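4. Setting up the dehumidifier

This section covers the Stelness room dehumidifier with the standard bucket. If you bought the Phetsri drain kit, read 4.5 before you fill in the warranty card, as the kit has its own serial number.

4.1 After unpacking

1. Stand the unit upright and leave it for four hours before plugging it in. If it was delivered on its side, leave it overnight.
2. Pull off the blue tape on the bucket door and on the air flap.
3. Slide out the bucket. Take out the foam block that holds the float in place.
4. Check that the float moves up and down freely. Do not remove it.
5. Push the bucket back in until it clicks.

Caution: The unit will not start with the foam block still in the bucket. Do not try to bypass the bucket switch.

Keep the carton if you have room for it. The unit must travel upright, and the carton has the arrows printed on all four sides.

4.2 Choosing a place

The unit pulls air in at the back and blows it out at the top. Leave 40 cm free behind it and 40 cm on each side. Curtains count as an obstruction, including thin ones that move when a window is open.

The floor must be level and hard. Tile, wood and concrete are all fine. On thick carpet, put a flat board under the casters and lock them.

Keep the unit out of direct sun and away from radiators. Do not use it in a bathroom, or in any room where it could be splashed.

The power cord is short on purpose. Do not use an extension cord. Run the cord along the wall and never under a rug.

4.3 Living rooms and playrooms

Most owners run the unit in the room where the family spends the day. This is fine as long as the air paths stay open.

1. Pick up loose items from the floor on the intake side. Paper, light cloth and plastic bags can be drawn against the grille.
2. Put small toys and craft supplies in a box or a drawer before starting the unit on HIGH.
3. Lift floor mats and table cloths that hang into the clear area.
4. Turn on the child lock by holding LOCK for three seconds. A key symbol lights up. Hold LOCK again to release it.

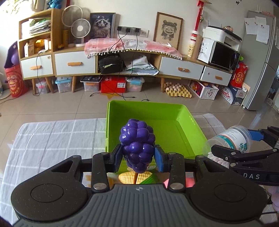
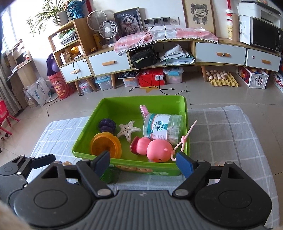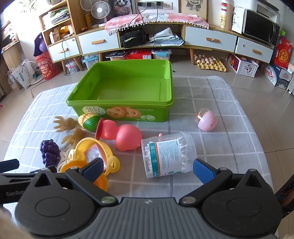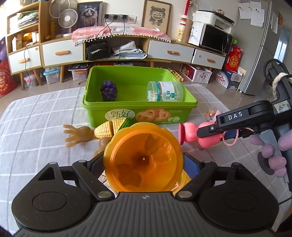
Toys in a living room.

Note: The child lock covers the buttons only. The bucket can still be pulled out while the lock is on, and the unit stops when this happens. It restarts by itself once the bucket is back in.

Do not stand anything on top of the unit. The outlet flap opens upward and needs the full height to move.

4.4 First run

1. Close the doors and windows.
2. Plug in the unit. The display shows two dashes and then the humidity of the room.
3. Press POWER, then press MODE until AUTO is lit.
4. Set the target with the up and down keys. The factory setting is 55. For a room with wooden furniture or a piano, leave it there.
5. Let the unit run until the bucket light comes on, or until the next morning.

The display reads up to 85. In a very damp room it will stay at 85 for several hours and then begin to drop. If it is still at 85 after a full day, check for an open vent or a door that does not close properly.

The compressor starts three minutes after the fan. You may hear a knock when it starts and another when it stops. Both are normal.

In cold rooms the unit defrosts itself from time to time. The fan runs, the compressor is off and DF is shown on the display. Leave it alone until DF goes out.

4.5 Draining through a hose

The Phetsri drain kit contains a hose, a clamp and a rubber elbow.

1. Switch off the unit and remove the bucket.
2. Twist the round cap off the back of the housing and keep it.
3. Push the elbow onto the spout with the opening facing down.
4. Fit the hose and tighten the clamp by hand. Do not use pliers.
5. Lead the hose to a floor drain. It must slope down the whole way.
6. Put the bucket back. The unit needs it in place even when the hose is in use.

Caution: A hose that rises at any point will send water back into the bucket. Check it again after moving the unit.

4.6 Filter light

The filter light comes on after 336 hours of running time. Time on standby is not counted.

1. Unplug the unit and slide the filter out from the left.
2. Vacuum the dusty side. If it is greasy, rinse it in lukewarm water with a little Flunder or another mild soap.
3. Dry it flat, away from heat. Refit it only when it is fully dry.
4. Hold FILTER for five seconds to reset the light.

Replacement filters are part 193. Units sold before September have the older frame with two tabs; part 193 fits these if the lower tab is snapped off.

4.7 If the unit does not start

No display: check the outlet with a lamp.
Bucket light on, bucket empty: take the bucket out, free the float and refit it.
E2 on the display: the humidity sensor is not reading. Unplug for ten minutes. If E2 comes back, contact Starska service, attention Boonmee Intarasuk, and have the number from the rear label ready.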